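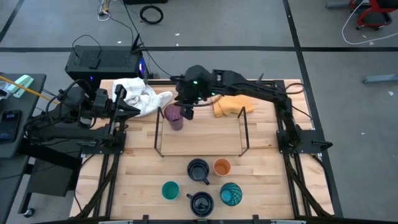 3/ Setting up the table

Search posts
Search
Latest Top People

Eyerusalem Tsegaye
Friday, 4:10 pm

The task this week is cups and a wire rack. Mugs and cups at the front of the table, rack in the middle, two arms. I drive both arms by remote control and the software records every joint.

4/ I don't put the cups in neat rows. If they start in the same spots every time, the policy learns the spots. Handles get turned different ways too. The navy mug and the black mug are the slow ones for me because I keep going for the handle.

5/ Go in from above, open wide, stop, then close. The stop feels silly when you're driving, but Amanuel Ejigu trained on my early demos without it and the gripper closed too soon on almost everything.

6/ Bad demos: if I bump the rack I throw the whole take out. If I miss a grasp and recover cleanly, I keep it. Vinzenz Koller disagrees with me on the second one. We're going to train it both ways at Gudside and compare.

7/ Count so far is over 3000 demos. The target is 4000 by the end of July. A good session is 65, and after that my hands get sloppy and it shows in the data.

8/ Someone asked about guiding the arms by hand instead. We did that for the first task. It's fine for one arm, but I can't hold two and watch both grippers.

9/ Next up is a shallower rack. I'll post the numbers when Amanuel has them.

Contact | © Cellside | Back to top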